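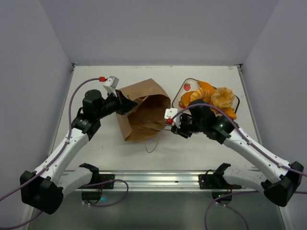 Handle bag on its side, tray of pastries to the right.

Flelley Packaging Board > Counter service > Twisted-handle bags for baked goods

surkurst_dan
Looking for input on loading order. We use a brown paper bag with thin twisted handles, same type as in the photo. Stock is a mix of croissants, round pastries and larger bread pieces off one tray. Is anyone loading with the bag on its side? Standing up, ours fold in at the mouth.

hao_bakes
Side loading works for flat items. For a mixed load I stand the bag up, open the base fully with a fist, then fill. If the base is not squared first, the side panels collapse inward and you get the creased upper panel you have there.

mtk40
Disagree. With the bag on its side you can slide the heavy bread in flat against the lower panel and it stays put. Dropping it from the top dents whatever is underneath. Turn the bag up after the bread is in, then croissants, then anything with a ruffled edge last.

hao_bakes
You are still dropping the croissants from the top at that point. Same problem, lighter item.

mtk40
Lighter item is the point.

Daiane Furtado
Two things to check before changing the order.
Paper weight. The Nallari 12 inch bag we stock holds its shape on its side. Their thinner one does not.
Handles. Keep the lower one out of the way. If it loops under the opening, product catches on it going in.
We pack 500 bags on a busy day in August and do all of them upright. I would not lay them down for speed.

surkurst_dan
Thanks. Lower handle does hang in front of the opening on ours. Will fold it back and try again. What about the tray? Ours is the strawberry print one with the dark rim.

mtk40
Tray on the side of your loading hand, set at an angle, mouth of the bag facing it. Shorter reach.

hao_bakes
Agree on the tray. Still say upright.

pelt_900
Does anyone line the bag? Butter marks show through ours by noon.

Daiane Furtado
Sheet of greaseproof on the base, croissants in their own sleeve. Separate thread on sleeves in Supplies.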